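The composer behind Illis would like it known that the bus was not the idea. The idea was the bus timetable. "People hear 'music about public transit' and they brace for squealing brakes," she says, stirring a coffee she has no apparent plan to drink. "I only wanted the numbers."

Illis is the name she records under, and Purnville, her new 75-minute piece for eight speakers and a dimmed room, takes every scheduled departure from one small town's bus depot and turns it into sound. There are 3135 of them in the version she used, a figure she recites the way other people recite a phone number. Each departure is a note. The route sets the pitch, the length of the trip sets how long it rings, and Sundays are, in her words, "basically a drone record."

She built the first sketch in May, at a kitchen table, in a piece of software called Vustora that she describes as powerful, flexible and written by someone who hates her. "It has 1000 parameters and the one you want is in a menu called Other." She has used it for six years and says she will never switch.

The early version was, by her own account, unlistenable. "Buses leave on the hour. All of them. So you'd get this enormous chord, then eleven minutes of nothing, then another enormous chord. It was like being hit by a very punctual door." The fix was to let each note drift a little, depending on how late that route usually runs. She rode the lines with a notebook to find out. The number 95, which is never late, stays exactly where the timetable puts it, and becomes the closest thing the piece has to a beat.

Purnville opens at the Lemaire, a former furniture showroom with good floors and one working radiator. The audience can sit, walk around or lie down. At the preview, most people lay down. "I've decided to take that as a compliment," she says. "One man snored in the right key."
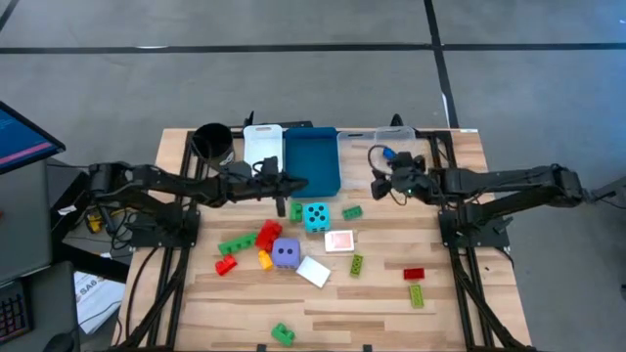 She won't be on stage, either, having tried it once and found that standing beside a laptop made her look like she was waiting for a printer. She will be at the back, riding the volume on the low end, which the building tends to swallow.

As for the town itself, the bus company has been sent a copy. It replied with a polite note and a correction: two of the routes were changed in the spring, and her third movement is out of date. She is thinking about it. "I could redo it," she says. "But then they'll just change the winter schedule."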